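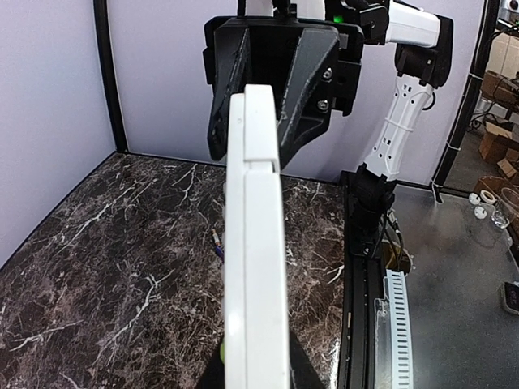
Two arms over the bench, wrist view.

Hapeta wrist-view training kit, tested on a two-arm bench

Rating: 3.5 out of 5

Hapeta is a training package for labs that already own a pair of small arms and want to teach them handling tasks from demonstrations. You get the software, a pair of wrist camera mounts, a calibration card and a thick manual. You do not get arms, a computer or a table. The method behind it comes from a paper by the Clarkstead group, and the main claim in that paper is easy to state: a policy trained only on wrist camera views can match one that also has a fixed overhead camera, as long as the demonstrations include enough bad starting positions. We wanted to know if that holds up outside the lab that wrote it.

Setup

Installing the software took a morning. The camera mounts went on without trouble, but the screws supplied are soft and I stripped one on the first day. Buy better ones.

Calibration is done by showing the card to each camera from a range of angles. The manual says to do it once. We ended up doing it again after every time an arm was unbolted, and I would plan on that. The program does warn you when the calibration has drifted, in a small gray message at the bottom of the window that is easy to miss.

We kept our normal bench top, a dark brown marble pattern with white veins. The manual recommends a plain matte surface and we ignored that on purpose. Most of the published results in this area use plain tables, and a busy surface is a fair thing to ask a vision method to cope with.

Recording demonstrations

The task was to pick up a small white plastic box and hand it from one arm to the other. We recorded 60 demonstrations over three sessions. In half of them the operator was told to begin from a poor position, with the gripper too far to one side or turned the wrong way, and then correct it. That is the part of the method the paper leans on, and the kit handles it well. You press one pedal to start, move into the bad pose, and press again when the correction begins. Everything before the second press is thrown away, so the policy never learns to make the mistake itself.

Playback is good. You can step through both wrist views side by side and trim the ends. I would have liked a way to add notes to an episode. Right now you have to keep a separate text file.
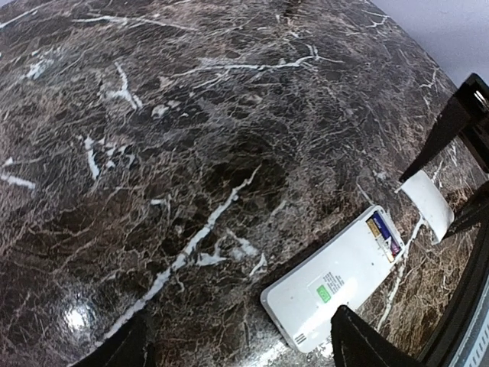 Glossy objects on a glossy surface were the hardest thing we tried. A white case throws highlights, the bench throws its own, and as the wrist turns the bright spots slide across the picture. The policy trained on ordinary demonstrations often closed its fingers short of the box. The one trained with corrections did the same thing less often, and when it missed it usually backed off and tried again. We did not see that behavior at all from the first policy.

Results

We ran each policy on the same 31 starting layouts, marked out beforehand on a paper template. The corrections policy was clearly better at the pickup. At the handover the gap was much smaller, and I would not want to claim a difference there from this many runs. The handover depends on both arms agreeing on where the box is, and neither wrist camera has a good view of it once the fingers have closed. The paper mentions this in one sentence. I think it deserved a section.

We also ran the comparison with a fixed overhead camera, using a Tirnon unit we already had. With the overhead view added, the pickup did not improve in any way I could see, so on that point the Clarkstead claim held for us. The handover did improve. If your work is mostly single-arm picking, wrist views are enough. If two arms have to meet in the air, keep the overhead camera.

What I did not like

Training is slow on a modest computer, and the progress bar is no help. It sat near the end for 2 hours on our longest run. The export format is Hapeta's own, and the converter to Endik files drops the pedal marks, so you lose the one thing that makes the data special. Support answered my question about this and said a fix is planned, with no month given.

The manual is thorough but badly ordered. The section on gripper force comes after the section on running the policy. Read it first.

Who should buy it

Labs with arms already on the bench and someone willing to spend a few weeks recording. The correction pedal is worth having and I plan to keep using it. Anyone hoping to repeat the paper's two-arm numbers with wrist cameras alone should borrow a kit before paying for one. Ours stays on the bench through March, and next on the list is the same task with a matte gray box in place of the white one.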